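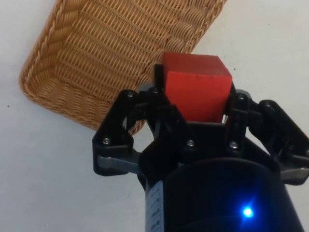

A red block and one of our wicker baskets

Basket people wanted! Part-time, Pretham

I run Imrie, a small toy library on the high street in Pretham, and I'm looking for someone to join me on the sorting side of things. We lend out wooden toys in baskets. Families come in, pick a basket, take it home for a few weeks, bring it back and swap it for another one. It's a lovely simple idea and it makes a really surprising amount of work, most of it to do with blocks.

So the job is mainly this. Baskets come back through the door and each one has to be emptied out, looked over, wiped down, put back together and made ready for the next family. You'll get to know the blocks very well. The plain cubes are the ones everybody loves (the red ones most of all, don't ask me why) and they're also the ones that go under sofas and into coat pockets, so a fair bit of your day will be working out what's missing and finding a match for it in the spares drawers. Blocks with small marks or worn paint are fine and stay in. Blocks with splinters or chewed corners come out and go in my mending tray.

The baskets need looking after as well. We use wicker ones with a braided rim, and I'm rather fussy about them. Crumbs and sand get down into the weave and you have to go at them with a soft brush, then a barely damp cloth, then leave them to air on the rack by the window. Never in the sink, please! I lost a whole shelf of them that way in our first December and I still think about it. If you've ever done any basket making or cane repair I would be delighted to hear from you, but I can teach you the brushing in an afternoon.

The hours are four mornings a week in term time, with a bit of give in which ones. You'd start once the school run is over and finish by lunch, so it might suit a parent, a student, or someone who has retired and misses having a reason to leave the house. The pay is the same hourly rate I pay everyone here and I'll tell you what it is on the phone before you bother coming in. Holiday is paid. Tea is free and the biscuits are decent.

What I'm after, really, is somebody tidy who doesn't mind doing the same thing over and over and quite likes it. You'd be on your feet for a good part of the morning, though there's a high stool at the sorting table. Full baskets are heavier than they look and you'd be lifting them on and off shelves, so do tell me if that's a problem — we've got a trolley and I can rearrange the shelves. You'd also be chatting to whoever comes in, and small children will want to help you sort. They are no help at all and they're very welcome.

You don't need any experience with toys, or any qualifications. You do need to be all right with handwriting, as every basket has a card listing what goes in it and I've never moved them on to the computer. There are 100 baskets on the shelves when everything's in. You'll also need a background check before you start, which I arrange and pay for.

We get most of our new sets from Mulard, and when a delivery turns up I'd want you to help me unpack and make up fresh baskets. It's my favourite bit of the job and I'll try not to hog it.

To apply, write me a note. A page is plenty and I don't need a CV, just tell me a bit about yourself, which mornings you could do, and what you liked playing with when you were five. Drop it through the door at Imrie or leave it at the counter in the Esamis café opposite, who are kind enough to take our post when we're shut. Please get it to me by March 14, 2020. I'll ring everybody back, and if we get on I'll ask you in for a paid trial morning so you can see if you can stand me and my radio.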